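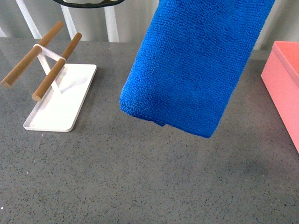

Lutz Görtz writes that I am a spoiled guest, that stripping a bed takes four minutes, and that if I wanted a hotel I should have booked a hotel. He has read my last column on vacation rentals, it seems, and he has let at least one of his own.

I have thought about this, and I would like to take his points in order, starting with the four minutes.

The house in Prasdale came with a binder. Most of them do now. The binder opened with a page of welcome, including the word "haven," and then moved on to eleven pages about leaving. Strip all beds. Put sheets in one pile and towels in another, but leave the bathmats where they are. Start a load before you go. Run the dishwasher, but don't leave before it finishes, as the door must be propped open with a spoon. Trash goes to the end of the lane, unless it is before 6 a.m., when there are raccoons. Recycling goes to the other end of the lane. The checkout time was 10 a.m. The dishwasher ran for two and a half hours. I will leave the arithmetic to Lutz.

Any one of these takes four minutes, I grant him that. I can wipe a counter. I wipe my own at home, and have been known to fold the cloth afterward. What I object to is wiping it at eight in the morning with one shoe on, having paid a cleaning fee of $106 for somebody to do it.

The fee is where my good nature gives out. When we first started renting places like this, the deal was easy to follow. You stayed in a person's slightly odd home, you slept under their aunt's quilt, it cost half what a motel did, and in return you took out the trash. I was happy with that. I once weeded a flower bed in Redau because the woman looked tired. Then the prices went up to hotel level, and past it, and the fee showed up on the last screen before you pay, and the trash stayed with me.

I went through the listings on Clerent one evening in November, when I should have been doing something else. I looked at places for a family of four over a long weekend. The one I liked best was $200 a night, until I clicked through and it was $231, and that was before cleaning. Under "House Rules" it said guests should "leave the home as you'd like to find it." How I'd like to find it is cleaned by the person I paid.

Hosts have an answer to this, and it isn't a bad one. The fee doesn't cover everything. A cleaner has five hours between one family and the next, and the washer in a small house can only do so much. If the sheets are already turning when she walks in, she might get lunch. I believe all of that. I would also point out that it describes a business that hasn't hired enough people or bought a second washer, and I don't usually get asked to help with those. My dentist is short-staffed too. He has yet to hand me the mop.

What bothers me more than the work is the grading. After you leave, you are reviewed. A friend of mine was marked down for "communication" because she failed to text that she had gone. She was, by then, gone. My brother-in-law has a perfect score and is insufferable about it. He packs the night before and spends the last morning of every vacation on his knees with a lint roller, and his children, I'm told, think this is what the beach is.

So people behave. They behave out of fear of three stars, and they lie in turn. I have never left an honest review of a rental in my life. The place in Prasdale had a bed like a hammock and a shower that gave up after two minutes. I wrote "charming, great light."

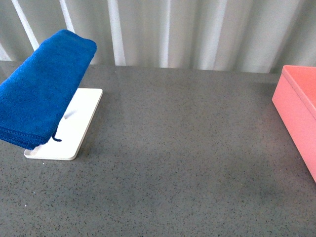

Yip, commenting under the last column, sees it the other way around: the chores are the only part of the stay that still feels like being in a real house, and once they're gone you might as well sleep in an airport.

I like this more than I want to. There is something pleasant about putting a place back the way it was, with coffee going cold and someone checking under the beds for a sock. I might even miss it. But Yip is talking about a thing you do because you're decent, and a binder takes that away from you. Nobody feels decent completing item 19.

My proposal is small. Charge me the fee or give me the list. If it's the fee, I'll still stack the plates and hang up the towels, as my mother could be watching. If it's the list, take $106 off and I will do the whole thing, spoon included, and I'll text you when I've gone.

Lutz, I did look up your place. It has a very nice porch. There is a leaf blower mentioned under checkout, and I'd want to know more about that before I put any money down.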